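## Keep-out by agreement

Most shared-bench rules begin with speed. The internal code Zinhle Mokgethi drafted for Vonum begins with the work surface, and speed doesn't appear until clause 8.

Clause 6 covers what may sit within reach of a two-armed cell. Every object is either a task item or a bystander. Task items go on the near table. Bystanders go behind the seam, and the operator records their position before motors are enabled.

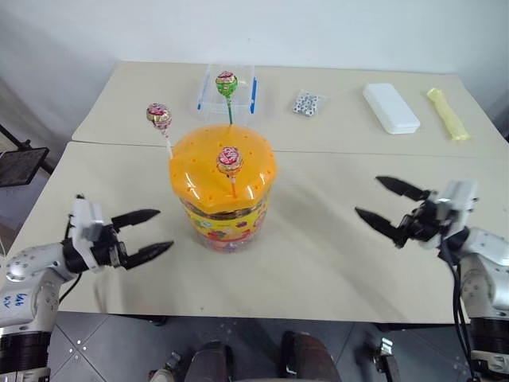
*Task item forward, bystanders behind the seam. Both grippers open toward the jar.*

Lollipops are a useful test of the clause. A stick standing up from a perforated lid can overlap a box behind it in the head view, so the code requires a second viewpoint before any grasp near the seam. Gripper closing force is capped at 50 per cent until the operator has signed for the first pick.

Horacio Medina, who audits cells at Flallier, wants cable routing moved out of the annex and into the main text. "A cable over the table edge is a hazard with its own travel," he says. His proposed wording would have it checked at both ends of arm travel, at the start of each shift.

Mokgethi has accepted the check but not the placement. Revision 7 goes to reviewers in July.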